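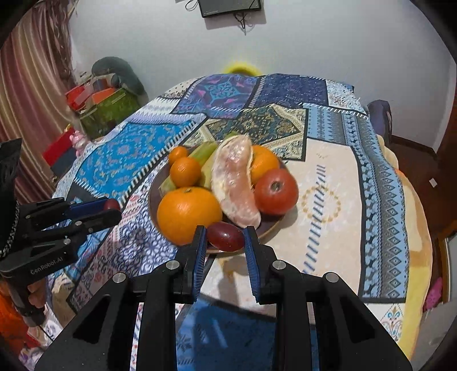 Two hand-held grippers at the fruit plate, one of them with a small red fruit between its jaws.

Stunico Home Sessions: A Review After One Season
Posted in March by Angeliki Zacharopoulos

Readers of this blog will recall that I agreed last autumn to evaluate a recording service for our small manipulation project, Panyasiri. The service is sold by Stunico under the name Home Sessions. A client submits a list of household tasks, and Stunico arranges for them to be carried out by people using hand-held grippers in furnished homes. The client receives the recordings, a task log and a short written report. I paid the standard rate and the company has not seen this text before publication.

What was ordered

Our order was for 300 recordings of one family of tasks: moving small produce to and from a plate on a covered table, with two grippers. We asked for a mix of sizes on the plate and for at least one item small enough to require care. We also asked that the rooms be left as they were. Our earlier recordings, made at the Altby workshop, were all taken over a plain gray bench, and the resulting policy performed poorly on any surface with a pattern.

On this last point the service followed our instructions closely. The round table in the set I reviewed first has a patchwork cloth in many blues, with floral panels, medallions and zigzag bands. The brown plate is well filled, with a large orange, tangerines, a tomato and pomelo among other things. The items to be handled are much smaller than most of what surrounds them. For a perception test I could not have asked for a better tablecloth.

The grippers

Both grippers are black with blue ridged pads on the jaws, and the name GenRobot.AI can be read on one of them. I will not assess the hardware in detail, as I have only handled the recordings. I will say that the pads are easy to pick out against both the cloth and the fruit, and this shortened our labeling work. Our labelers were asked to mark the moment of first contact and the moment of release, and they seldom had to ask for a second opinion on where a pad ended.

One matter for other buyers to consider is shadow. The gripper sometimes casts a gray shadow over the cloth between its own jaws, in the very place where a small object may lie. We have kept those recordings. A buyer with a stricter lighting requirement should state it in the order form, under "Room conditions," and should not leave that field blank as I did.

Two items close together

The more demanding part of our order concerned pairs. We specified two small items set down near each other on the cloth, away from the plate, with both grippers in play. The difficulty lies in approaching one item without disturbing its neighbor, and our own recordings contained very little of it. Of the 300 recordings delivered, 40 covered this arrangement. I would have preferred 100, and I have said so to Stunico. The order form permits a minimum to be set for each variation, but the field is on the second page and is easily missed.
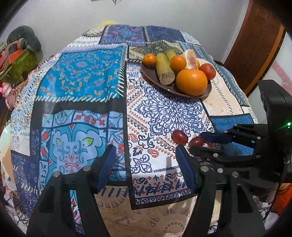 Delivery and support

The files arrived in two batches. The first was complete. The second lacked its task log, which was supplied the next morning after one message to the support desk. File names were consistent across both batches, and the written report was brief and readable. I would like future reports to list the produce by name, as our labelers disagreed on what several of the pale green pieces on the plate should be called, and the question took up a good part of an afternoon.

Cost and recommendation

Home Sessions is priced by the recording, with a lower rate from 500 upward. Our order did not reach that level. Small groups may wish to combine their orders, and the sales office in Moltthorpe confirmed that this is allowed if one party signs - the files are then released to that party only.

I recommend the service to groups that already know which tasks they need and can write them down precisely. Groups still deciding on their tasks would do better to begin with a smaller order. We have placed a second one, limited to pairs of small items on patterned cloth, and I will report on it once the labeling is finished.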